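Rhea Cabrera
Feb 19, 2019

Thread on the measles cases in Padilla district, for people who have been asking me. I've been at the health office most of the day.

The district has confirmed 5 cases. Another 2 people are waiting on lab results. Those samples went to the regional lab and the office would not give a date for the results.

All the confirmed cases are children under ten. The office says they live in the same part of town, near the Flarovell market. No deaths have been reported.

Dr. Zdislava Kratochvíl, who runs the district's vaccine program, told me staff have traced 161 contacts so far. They are being called daily and asked about fever and rash.
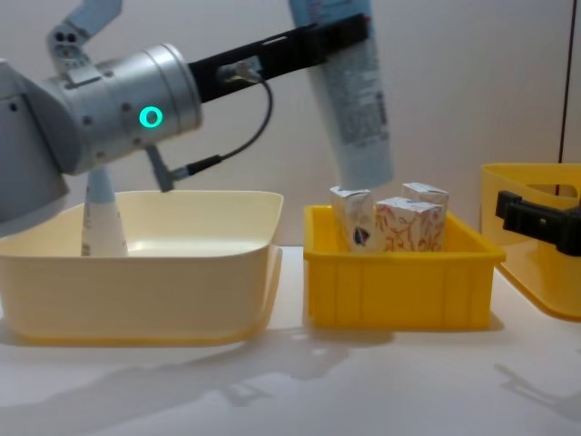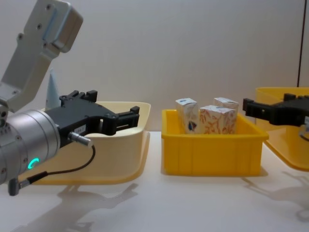

Can adults get the shot too?

Adults who were never vaccinated and never had measles can get it at the Cekex Street clinic, free of charge. Bring your vaccine card if you still have one. Pregnant women should not get this vaccine and should call the clinic if they think they were exposed.

The clinic received 300 doses this morning. Kratochvíl said more have been ordered but she did not say how many.

If your child has a fever and a rash, call before you go in. The staff will tell you which door to use. They want to keep people with symptoms out of the main waiting room.

Schools are open. Fendum Primary has sent letters home asking parents for vaccine records. Parents I spoke to at the gate had received theirs.

The last measles cases here were in November, and the office says it does not know yet if these are linked.

I'll add to this thread when the lab results come back.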